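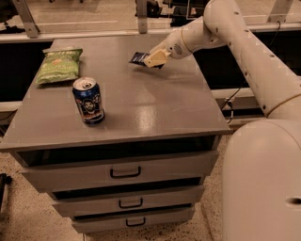
Is a metal drawer cabinet any good as a snack station?

Posted in February by Tetton

Our break corner has a gray multi-drawer cabinet that everybody has started using as a snack shelf. Chips, a can of something, whatever came in a dark wrapper, all on the flat top. A coworker wants to make it official and move the snacks into the drawers too. I have my doubts. The paint is slightly glossy on top and I expect it to scratch, the front edge has a fat rounded lip that I keep catching my hip on, and I don't believe food belongs in drawers that used to hold screws. She found a stick-on top mat from Pallard for 20 dollars. Is that worth buying, or is it just another thing to peel off later?

Niltunness
2:15 p.m.

Skip the mat. I bought one like it for a filing cabinet and crumbs got under the corners within a month. Painted steel wipes clean with a damp rag and dish soap, so what exactly is the mat protecting? If cans leave rings, put down a tray. A cafeteria tray works fine and you can carry it to the sink.

The drawers worry me more. Old hardware drawers have oil in the seams and you won't get all of it out. I'd keep sealed bags in there at most, inside a plastic bin with a lid. Nothing open.

Cù
4:40 p.m.

we have one, its fine. nobody has died

Pallard's mats are ok by the way but get the thicker one

Niltunness
5:05 p.m.

"Fine" until somebody leaves half a bag of chips in the bottom drawer over a long weekend. Ask me how I know. Also check that the cabinet can't tip when the top drawers are pulled out full. Soda is heavier than people think, so cans go in the bottom drawer, and don't open two drawers at once.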